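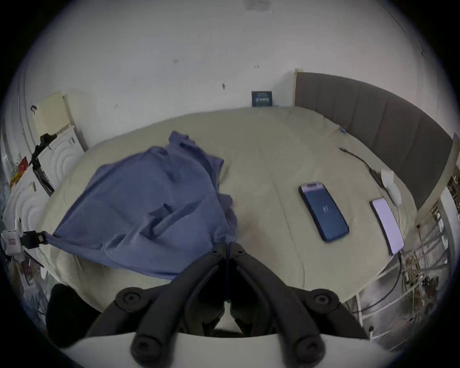

Minutes, gripper build group, 8 November 2021

Present: Erzsébet Kovács (chair), Alois Stöckli (minutes), and two members by phone.

1. Last minutes
Accepted with one change. The finger blanks came from Lakatos, not Zotico.

2. Hand-held gripper
Erzsébet reported on the handle version. The linkage no longer binds when the fingers close - she opened up the lower pivot holes and put thinner washers in. She ran 100 open and close cycles on the bench with no screws backing out. Alois asked for thread lock on the upper pivots anyway. Agreed.

The fingertips still slip on thin cotton. Two pad materials are on hand, the Parkar rubber sheet and the soft silicone. Erzsébet prefers the rubber. Alois thinks it will mark light fabric. Both to be tried before anything is glued.

3. Cloth trials
We will stay with T-shirts and other soft clothes on a bed until the grip is reliable. Towels were suggested and put off. Picking up a single layer is the hard part, and a soft surface under the cloth makes it harder because the tips sink in. No change to the finger angle for now.

4. Motor version
Alois has the servo and the driver board wired but not mounted. The bracket needs a reprint, as the slot is 2 mm too narrow. He will do it on the Tetidix printer in the shared workshop when it is free.

5. Money
Balance is 834. Approved: one more servo, a bag of washers, and a spare set of finger blanks from Lakatos.

6. Other business
Drawings in the shared folder are out of date. Erzsébet to replace them and delete the old handle file.

Actions
Erzsébet - pad test, thread lock, drawings
Alois - bracket reprint, order parts

Next meeting later in November, at Erzsébet's.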